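How Does a Robot Lab Decide What to Buy?

A robot arm is only one line on the shopping list. Before the Kaimal lab bought anything, Sunee Tanasarn wrote down every item the job would need.

The job was tidying a desk. For that, the lab wanted two arms.

What goes on the list?

First come the arms and their grippers, the parts that hold things. Next come power supplies, cables and a strong table. An arm that wobbles will miss what it reaches for.

Then there are the small things for the robot to practice on. Sunee set aside 300 dollars for these. A cup or a book costs little, but things get dropped, so the lab buys spares.

Planning ahead

A budget is a plan for spending money. Sunee made hers in March. Some parts took 12 weeks to arrive, so she ordered those first. She also kept 413 dollars for repairs. Grippers wear out, and cables get bent until they stop working.

Space has to be planned too. Magnus Niven measured the room and drew the tables on paper before any boxes came. A blue lamp, a pen in a cup and two books share the big table with the arms, and the power adapters and a lot of the wiring go on a white table next to it.
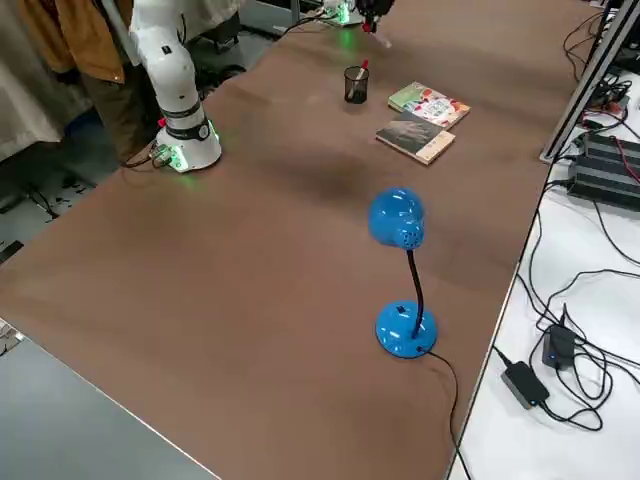 Try it yourself

Pick a job for a robot. List everything it would need, then ask an adult to help you look up the prices. Which item costs the most?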